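Project report: Folding mailer boxes with two arms
Module group Corell, second-year robotics project
November 2, 2024

What we said we would do

Our proposal in March promised a two-armed system that would take a flat mailer box, fold it into a tray and leave the lid open for packing. We called it Purnen. The proposal also said the finished system would be "ready for small shops". Having spent a term on it, we would like to withdraw that sentence.

Box folding looks easy because people are good at it. You pick the thing up, bend the sides and push the tabs in without looking. Cardboard springs back, though, and the creases are only as good as the cutter that made them. Most published demos we read showed one box being folded once, from the same starting position, and said little about the attempts before it. We were suspicious of those demos before we started and we are more suspicious now.

How we went about it

We collected 300 demonstrations by guiding both arms by hand through the fold, then trained a policy on them. The Belmonte group, who shared our results meetings, argued for scripting the whole motion instead. They had a point. A script is easier to debug, and when it goes wrong you can at least say which line did it. We stayed with learning from demonstrations because our boxes never start in quite the same place, but we did not test the two methods side by side and we can't claim ours was the better choice.

The work was split into 2 stages: separating one box from a group of flattened ones, and then folding it. We had expected folding to be the hard part. Separating was worse. Flaps from neighbouring boxes hook under each other, and from the head camera the overlapping edges all have the same colour and nearly the same angle. The policy often reached for an edge that belonged to the wrong box.

Results

We ran 10 trials with settings that none of us were allowed to change between runs. In 2 of them the system got from the flattened group to an open tray with no help. The others stopped somewhere along the way, mostly at the side tabs. Starting with a single box already separated gave a better impression, but we have left those runs out of the total. We don't think a box put neatly in place by a student should count.

We also looked at whether the wrist cameras helped. The Prostico software we used for logging let us replay each run by camera, and for long stretches a wrist view held nothing useful for the fold, only the far side of the room. Close to the cardboard it was a different matter – the tabs are easier to make out from there. We suspect the policy ignored these views most of the time, but that is a guess and should be read as one.

What we would change

Fewer box positions, more demonstrations of the tabs, and a stiffer board. We would also agree on what counts as a success before the first trial, as we lost a good week arguing over half-closed corners.

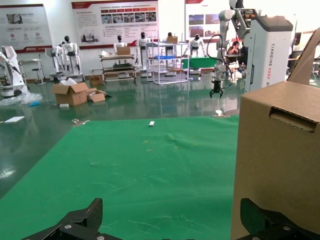
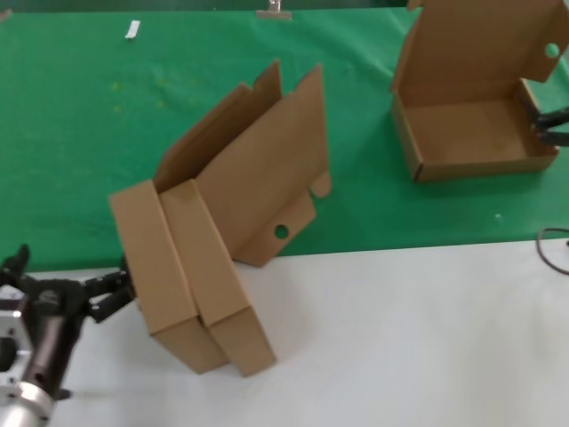
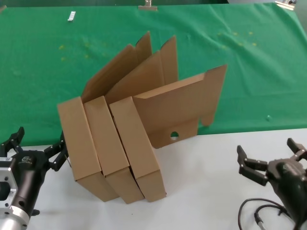
Box folding set-up: one wrist camera view, then two head camera views. The green cloth and cardboard appear in all three.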